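Search tickets, people, tags

Ticket 126 – Clear floor rule for garment cell, laundry task
Site: Xolalpa
Opened by: Wilma Van Hecke
Assigned to: Edivaldo Macedo
Status: Pending sign-off

Wilma Van Hecke
The Bonora checklist says the floor inside the arm's reach has to be clear before a run starts. Two operators read that differently. One stops for anything on the floor, the other only for things in the travel path. Which is right?

Edivaldo Macedo
Checked the text. Section 5 says "clear of loose items" and gives no size or distance. Section 11 covers the rack and the basket and allows both. Small objects aren't mentioned anywhere.

Rocío Gallegos
At Getden we wrote it as a distance from the basket rim, 10 inches. Easy to check with a ruler. It didn't cover things that roll, so we had to add a line later.

Edivaldo Macedo
Looked at the cell at the start of the afternoon shift. Rack and basket fall under section 11. The cube to the left of the basket and the chess piece near the rim are what the question is about. By the Getden rule the chess piece would be a stop. 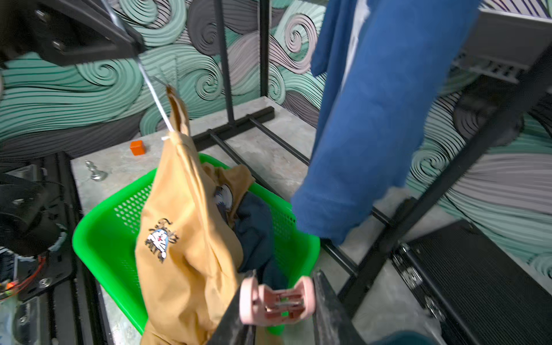 I would also add garments to the wording. A long sleeve or hem hanging near the rim can catch on the way down, and the checklist only talks about the floor.

Wilma Van Hecke
Agreed. Proposed text: "No loose items on the floor within 10 inches of the basket, and none that can roll anywhere in reach. Check hanging garments for clearance over the rim." Operators stop and log it if either part fails – no judgment calls during a run.

Edivaldo Macedo
Fine with me. Draft is in the shared folder. Waiting on Faustino Sandoval to sign, then I'll reprint the card for the cell door and close this.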